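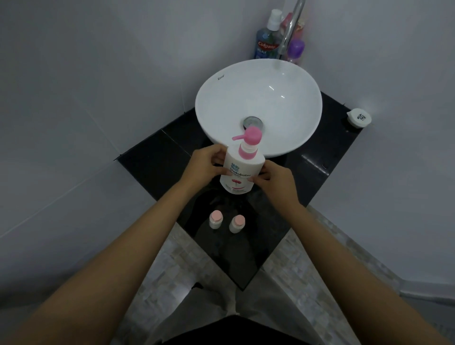

Small bathroom check, first floor, Priststead
Done by: Elvira Llanos
Copy to: Eusebio Giraldo
When: Friday, before the changeover

Right, same list as always, with my comments after each line. I've written OK where it's OK and I've gone on a bit where it isn't (sorry Eusebio, you did say you wanted detail!). Two jobs for you this time, both marked JOB so you can skip to them if you're in a rush.

BASIN AND COUNTER

1. Basin sits firm on the counter, no rocking
OK. I gave the Kosso a good push from both sides and it stayed put. I do like this basin, it comes up lovely with just a soft cloth, but please could whoever has the green scourers keep them in the kitchen.

2. Chips or hairline cracks in the bowl
OK. Ran my finger all the way round the rim and under the lip as well. Nothing sharp.

3. Sealant where the bowl meets the counter
JOB. It's lifting at the back, on the wall side, a bit longer than my thumb. Water gets in there and then you find it in the cupboard underneath. Clear sealant please, the black tube from last time showed every smear.

4. Counter clean and dry, nothing sticky
OK after wiping. Black shows everything, soap especially, so go over it once damp and once dry or you'll be looking at streaks all week. No scratches I hadn't already written down in July.

5. Drain runs freely
A bit slow. I filled the bowl halfway and it went down in the end but it was glugging. Took some hair out and it was better. I'll try it again next time before I call it a job.

6. Tap: drips, wobble, limescale
No drip. There was scale round the tip of the spout and I left a cloth soaked in Pasard on it while I did the bedroom. Came off nicely. Don't leave Pasard on chrome over lunch, I learned that one in the other bathroom.

7. Hot water not scalding
OK. Ran it for 2 minutes with the thermometer under it and it was inside the limit on the card. Reading is in the blue book, page 191.

BOTTLES AND TOILETRIES

8. Every bottle has its own label and you can read it
OK. I turn each one round to check, front and back. We had washing-up liquid in a hand soap bottle once and I've never trusted a refill since!

9. Pump heads: locked or unlocked, leaking, cracked collar
OK. The Shokubutsu one with the pink pump is fine, collar screwed down tight. Please check the collar on anything with a pump, a loose one is how you end up with a puddle on the counter and then on the floor.

10. Mouthwash cap on properly
OK. It's the blue Plax. If there are little ones booked in, this goes on the high shelf along with anything else they shouldn't be drinking. That's been on the list for ages and it still gets forgotten.

11. Bottles by the tap not in the way
Comment rather than a fault. They're all bunched up in the corner by the tap, and if you're reaching over half asleep you'll have one in the bowl. I'd leave a hand's width clear on the side you reach from. Wipe underneath them too, not just round them.

12. Glass in the bathroom
None. Keep it that way please.

FLOOR AND ELECTRICS

13. Mat grips the floor
OK. Washed it, dried it, gave it the foot test.

14. Loose or cracked tiles
One by the door sounds hollow but it isn't moving. Same as last time.

15. Light and pull cord
OK. Cord is grubby, I've put a new one on my Sánchez order with the bin bags.

16. Extractor fan
JOB. It runs, but it was holding the tissue for a second and then dropping it. Cover needs to come off for a proper clean and I'm not going up a ladder on my own. It's the Pondero one, 4 screws, and the little screwdriver is in the drawer with the batteries.

17. Shaver socket
OK, cover closes.

ANYTHING ELSE

The spare key to the cupboard under the basin is back on its hook, it was in my apron the whole time. Also I found the receipt you were after for the towel rail, it's tucked in the back of the blue book.

I'll be back in after the weekend and I'll do the drain again first thing. If you get to the sealant before then, leave a note on the mirror so I don't go splashing water all over it.

Elvira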